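4. Results

4.1 Who took part and who stayed

We sent the invitation to 1384 people on the mailing lists of the Vorham and Sengar parish networks. 253 filled in the intake form, and 230 of those were matched with a lay health coach before the February start. The twenty-three who were not matched had mostly asked for evening phone calls, and we did not have enough coaches free in the evenings. They are left out of everything below. A fuller breakdown by parish was planned but the Sengar forms did not record parish in a usable way, so no table.

Coaches were church members who had done the Dalex short course (six modules, all online, one practice session with a live partner). None held a clinical licence. Most had coached family or friends informally before, and several said so in the first interview as if it were a confession. Mélanie Doucette ran the practice sessions and marked the recordings; Florence Penner did the same for a second set, without seeing the first marks. Agreement was good on listening and goal-setting, poor on "use of faith language", where the two markers simply read the rubric differently. We come back to that in 4.3.

Drop-out was lower than we feared. Most people who left did so before the second call, and the usual reason was time. A smaller group left after the fourth call and gave no reason, or said they had got what they came for. We counted these as drop-outs anyway. Arguably wrong, but it was in the protocol.

4.2 Meals at home

Food was the topic participants picked most often for their first goal, ahead of sleep, walking and stress. Coaches were told not to hand out meal plans. What they did instead was ask what the household already ate and work from there – portion, timing, who cooks, who eats alone. Goals written this way were short. "Measure the rice." "Eat before eight." "Sit down for lunch." Goals that began with a named diet were longer and were dropped sooner, often by the third call.

Staples came up over and over in the call notes. Participants did not want to give up rice, bread or potatoes, and several had been told at some point, by a magazine or a relative, that they had to. Coaches who left staples alone in the first month kept more of their people. We can't say it was the cause; those coaches were also the ones who phoned on time.
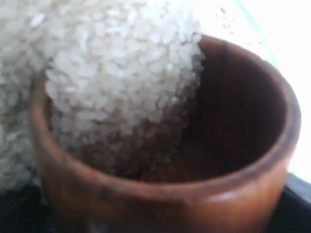

Figure 2. White rice and a wooden cup.

Household measures were a sore point. The workbook used metric cups and grams, and almost no one owned a scale. People used a mug, a ladle, a fist. Coaches were asked to let the participant choose one measure and stick with it, whatever it was, and to write it on the front page of the log. Where this was done the logs were fuller and the handwriting got better, if that counts as a finding. Where the coach pushed for grams, the food pages were mostly blank by the third week. Logs were kept on paper or in the Flisovus app, participant's choice. Paper logs were messier but had far more in the margins, incuding prayers, phone numbers and one whole recipe for lentil soup.

4.3 Faith language in the calls

Less of it than expected. Coaches had been told to follow the participant's lead, and in most calls neither side brought up scripture until near the end, usually as a closing prayer. A few participants asked for more. A few asked, politely, for none. The ones who asked for none stayed in the program at about the same rate as the others.

The marking problem again. One marker scored a closing prayer as faith language; the other scored it only if it refered back to the participant's goal. Both are defensible. We report the stricter marks here, and the looser ones are available on request. The overall pattern doesn't change, only the size of it.

Coaches themselves were more worried about this than participants were. In interviews they spoke of not wanting to sound like a sermon, and of not knowing what to do when someone treated missing a goal as a moral failing. "She said sorry to me like I was her priest. I only wanted to know about the walks." The course has one page on this. It needs more, and role-play would probaby do better than reading.

4.4 Cost

Running costs were low, mostly phone credit and printing. The print run was 1000 workbooks, far too many, and the leftovers are in boxes at Vorham. Coach time was unpaid and is not costed here. That is a real gap. Any centre thinking of copying the program should put a dollar value on those hours before comparing it with a paid service – the calls ran long, and coaches did their notes at night.

Travel claims from the Sengar side came in late and are only partly included. The corrected totals will go in the supplement.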